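Search questions... Go

Ollgate tidying robot: questions before you buy

How much should we plan for the first year?
Plan for the arm, the base and the training visits together. Many gyms budget only the arm, and then the base from Barano comes as a surprise.
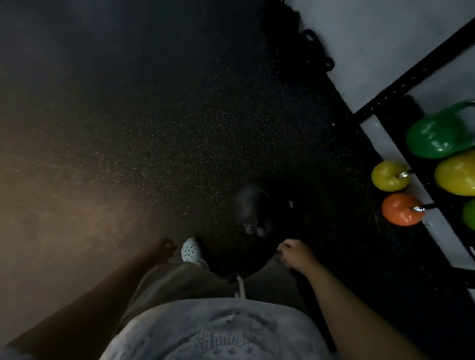 Service is paid separately, for 2 visits per year. If your floor is rubber, please write this in the order form, the wheels are different.

Which weights can it put back?
Balls and kettlebells up to 20 kg. Heavier pieces stay a job for your staff — please keep some hours for this in the budget.

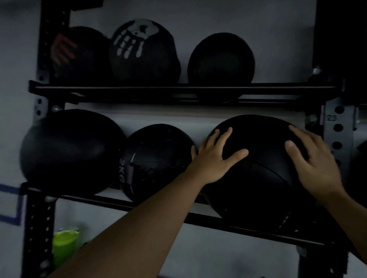

Villau, 2021-03-22

The answers from here on are new. We wrote them after the visits to customers of Cassim.

Must we buy a new rack?
Usually no. Send us the distance between the shelves and the wall. A ball is taken from two sides, so the gripper needs free space next to it.

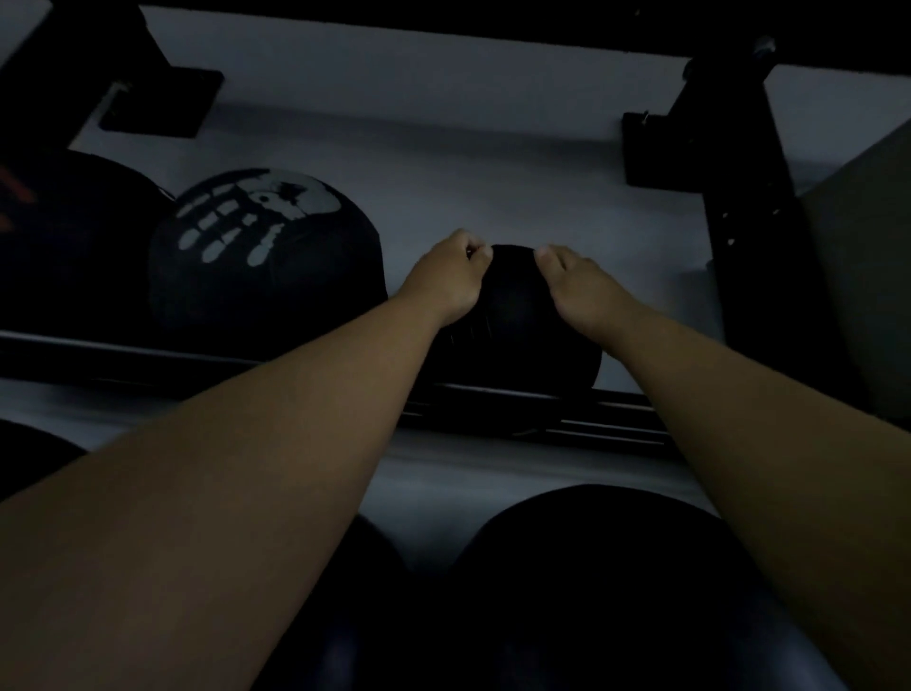

Two-hand grip on a black ball, upper tier of the rack.

Can we rent first?
Yes, for 98 days. The rent is taken off the price if you order before the last day.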